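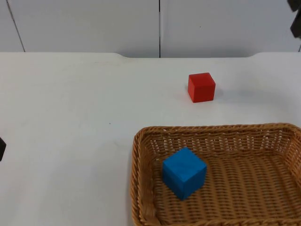
A storage basket is an open, usually lidless container made by interlacing flexible strands, used in homes, schools and shops to hold small loose items. The rectangular form is the most common on shelves and tables, as its straight sides stand flush against one another and against a wall. Size is normally judged against the contents: a basket used for toy blocks, such as the tan-brown one near the red cube, has to be wide enough for a hand to enter and low enough for the bottom to be reached without tipping. Openwork walls let light and air through and reduce weight, but they also set a lower limit on what can be stored, as beads, pins and similar items may slip between the strands.

Terminology

The word "wicker" refers to a method of construction and to the goods made by it. It doesn't name a material. Wicker may be made from willow, rattan, cane, reed, rush, twisted paper or synthetic strand. "Rattan" is the name of a group of climbing palms, and "cane" in the trade most often means the outer skin of the rattan stem, cut into strips. The inner core of the same stem is sold as reed or center cane. In everyday speech the terms are used loosely, and a basket described as cane in one shop may be labeled wicker in the next.

Construction

A woven basket has three main parts: base, walls and rim. Work generally begins with the base. In a rectangular basket this may be woven between parallel sticks held in a clamp, or built around a light frame. The upright members, called stakes, are fixed to the base and bent upward, and the thinner weavers are passed in front of and behind them in successive rows. Corners are the hardest part of a rectangular basket. A sharp bend tends to crack the strand, so most makers round the corner or place an extra stake on either side of it.

Weaves are described by their density. A close weave packs each row against the one below and gives a stiff wall. An open weave leaves gaps between the strands and uses less material for the same height. Many baskets combine the two, with closely packed rows near the base and looser work above.

Rim 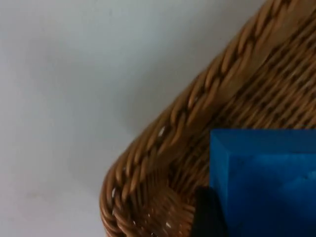
The rim, or border, locks the tops of the stakes and takes most of the wear in use. In a plaited border the strands are worked over one another to form a band thicker than the wall below it. Seen from close range, the twists of such a border form a chain of slanted loops, darker in the grooves between them, and the band carries on around the rounded corner. A plaited border takes longer to make than a wrapped one, in which a single strip is wound around a core, but it leaves fewer cut ends on the outside. Loose ends are trimmed at an angle and tucked to the inside.

Named patterns

Commercial patterns are often sold under names that give no information about the weave. Laurinda Barros, in a catalog of household basketry that lists 3,743 pieces, sorted them by border type and corner construction and recorded the trade names separately. Entries in the catalog include:

Skuvberg – rectangular, open wall, plaited border, no handles
Huvberg – as Skuvberg, with two handle openings in the short sides
Statine – oval, close wall, wrapped border
Sampaio – rectangular, close wall, plaited border, 18 stakes

The Skuvberg and Huvberg patterns are woven on the same base and differ only above the fifth row. Barros assigned 3,000 of the listed pieces to a border type; the remainder were too worn at the rim to be classed.

Care

Natural strand becomes brittle in very dry air and may grow mold in damp conditions. Dust is removed with a soft brush, worked along the direction of the weave. A cloth wrung out in plain water may be used on unpainted baskets, which are then left to dry away from direct heat. Broken weavers can be replaced by laying in a new length that overlaps the old by 5 stakes – the damaged strand is cut out afterward. A broken stake is harder to repair and often requires part of the border to be undone.

See also

Basket weaving
Rattan
Toy storage
Willow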